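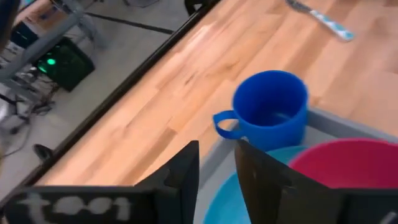

My project was meant to be simple: take two grippers, put each one on the same arm, and see which was better at clearing dishes. I'd used the Tritier in the February lab sessions, so I expected it to win easily. The Lalum was new to me and I didn't trust it at all!

I stuck to one routine. The arm had to go for a cup by its handle, then the dishes in the tray, over and over, with the wrist camera recording. I got through 147 tries with the Tritier and 207 with the Lalum (the second lot went faster once I'd stopped fiddling with the lights).

Cups were fine with both. Bowls were the headache — when one overlaps the dish beside it, a finger has to slip down into a really small gap, and the Tritier kept nudging everything sideways. The Lalum did better there, though it closes slowly and I got quite bored waiting for it.

The camera bothered me more than I'd expected. Both fingers fill the bottom of the view, so at close range you lose part of whatever you're reaching for. I'd like to try a higher mount next.

I ran it all on the Murthy controller. I never got the Dakader one to talk to the arm, so that comparison is missing from my results.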